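Chapter 4
Sorting and Storing Small Supplies

After studying this chapter, the student should be able to group small supplies by a single property, choose a suitable container for each group, and set up a work surface for sorting.

Shared supplies are seldom returned in the order in which they were issued. At the Hiltcombe school workshop, an inventory directed by Tsehay Tefera listed 879 crayons, pencils and markers, of which 704 were stored in the wrong drawer. The staff replaced the drawers with open bins, one for each color group, and the time spent on cleanup fell within a single term.

Sorting begins with the choice of a property. Color is the usual first choice for crayons, as it can be judged at a glance and requires no label. Length and condition are treated in Section 4.3.

Containers should be low, open at the top and placed within easy reach. A bin need not match the color of its contents, although beginners make fewer errors when it does. A desk lamp helps in telling dark shades apart, particularly brown from black. 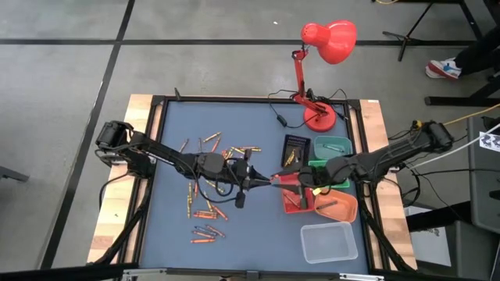 Figure 4.1. Crayons in open bins and a mesh-sided basket, with a red desk lamp at the far right of the table.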